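Okay, a thread about my job, because people keep asking what it's like since the robots came. I'm at Lukon, we style and pack tabletop stuff (vases, candles, planters, fake and real greenery) for shops and hotel lobbies. Long one, get a snack.

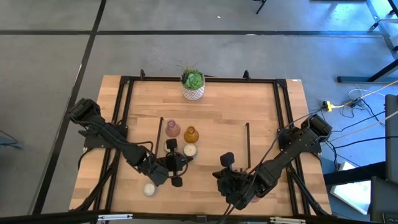

Ratih Sutanto wrote back before I'd even gotten to the second post: are they replacing you or are you teaching them to? Because at my place it was both, in that order.

Fair question, Ratih! And I don't have a clean answer. What I can do is tell you how my days have changed, and you can decide which one it sounds like.

So, before. There were four of us on the arranging benches. You'd get a card with the set on it, pull the pieces, put them where the card said, step back, fix what looked wrong, get it checked, box it. Then again. Then again until your hips hurt. I liked it more than I let on at the time.

Now there's a butcher-block table with an arm on each side, and on the days it's my turn I don't touch the boxes at all. I work with the table. I put the glass and the candles out, the arms do a round of moving them, I look at what they did, I write it down, I set it all up again.

The resetting is the part I didn't see coming. I thought working next to robots would mean watching robots. Mostly it means putting a candle back. And then putting the candle back again. You get a real feeling for a candle.

Setup matters a lot more than it did with people. If I hand a coworker a pink vase and an amber vase they just deal with it. With the arms, a vase an inch closer to the planter is a different job. I used to be sloppy about starting positions and now I'm the fussiest person in the building. My sister says it's leaking into how I set the dinner table.

The planter stays at the back, by the rail. That's a rule we made ourselves after a lot of arguing. The succulent has all these thin sprigs coming out of it and I did not want a gripper anywhere near them. The engineers wanted it in the middle "for variety." We won that one.

About the engineers. They come from Tetico, the company that put the system in, and they're fine! They're nice! But for the first few weeks they talked over our heads, like literally stood on either side of me and discussed whether "the operator" was tired. The operator was tired. The operator wanted lunch.

What fixed it was Henok Tilahun, who's been on the benches longer than anybody. He asked them to do one full shift of hand arranging with us before changing anything else. Three of them did it. The questions got much better after that.

Example. They'd been treating every round as pass or fail, object in the right spot or not. Henok showed them that a set can be in the right spot and still look awful. Vase necks lined up dead straight, like a school photo. A customer sees that in half a second. So now there's a box on the sheet that just says "looks right?" and one of us fills it in. I love that box. It's the whole job in one box.

Numbers, for the numbers people. We've logged 1,459 rounds on our table as of Monday. I did not do all of those, although my back has an opinion on the matter.

(Somebody will ask if we get paid for the logging. We do now. At first it was extra, on top of the regular work, and you were supposed to be excited to be part of it. We brought that up. It took three meetings. If your work is bringing in something like this, bring it up in the FIRST meeting.)

Other things to ask early, from me to you: who gets to stop the machine. I mean by name, on a sheet, and does that person need permission. At our place it's anybody standing there, for any reason, and you don't have to explain until after. That wasn't the original plan. The original plan was that you'd call someone.

Also ask where the hours go. When the arms take over a set, do the people who did it get other work, or fewer shifts? We were told other work, and so far that's been true, but it's true in a kind of lumpy way. Some weeks there's plenty. Some weeks I'm sweeping a floor that doesn't need sweeping.

What I miss: talking. Four people on benches talk all day long. You know whose kid has a fever, you know who's mad at whose landlord. On the table it's one person at a time and you're concentrating. I've gone a whole morning without saying anything except "stop" and "okay."

We asked for the table to be moved closer to the benches so whoever's on it isn't off alone. Still waiting. I've been told it's a cable question. Everything is a cable question.

What I don't miss: my wrists at 3 p.m. The big hotel orders used to be the same set over and over, and by the afternoon I'd be holding a coffee with two hands. If the arms could take those and only those I'd bake them a cake.

They can't yet, by the way. I know the videos you all see. Ours are slow and careful and they have days when glass is just a mystery to them. The shiny pieces are harder. Candles are easier than vases, short vases are easier than tall ones, and I'm not allowed to tell you what happened with the ceramic swan.

A funny thing is that I've gotten better at the hand work. I have to say out loud why something looks wrong, for the sheet, and I never used to. I'd just fix it. Now I can tell a new person "the amber one wants to sit a little lower than the pink one, or they fight" and they get it. I've been doing this for years and had never put that in words.

Which brings me back to Ratih's question, and it does bug me. Those words go in the log. The log goes to Tetico. I'm teaching somebody something, and I don't fully know who owns it once I've said it. Henok asked that in a meeting and got a very long answer that I couldn't repeat to you if you paid me.

My cousin is at the Gebretsadik warehouse across town and they went the other way, nobody on the floor was asked anything, equipment showed up over a weekend and there was a poster about it. A poster! She says people just work around it. They've put a coat rack in front of part of it.

So I guess if you want my opinion, the machine was the smaller part. The bigger part was whether anyone would sit down with us, and how soon, and whether they'd write down what we said. We got some of that. Later than we should have.

Replying to a few of you all at once:

No, it doesn't feel like it's watching me. It feels like a very slow coworker who never offers you gum.

Yes, I get to pick the pieces sometimes. I pick candles. See above re: candles.

No, I don't know if there'll be four of us next year. There are four of us now. They've said nobody's leaving because of the table, and I asked for that in writing, and I have an email. I'd like something better than an email.

Yes, you need training. Ours was two afternoons and a binder. The binder is for a different model, so don't get attached to the page numbers.

To the person who asked if I've named them: left one and right one. I tried names for a day and got confused writing the sheet.

Next up is supposedly the Tresivberg order, which is a big one, all candle sets, in September. The plan is that the table does part of it and the benches do the rest, same room, same day. First time we'll try both together on something a customer is paying for. I've asked to be on the benches for that one. I want to talk to people.

I'll post how it goes. Ratih, I'm DMing you, I want to hear how "both, in that order" played out and whether you got anything in writing.

Okay, break's over, going to put a candle back.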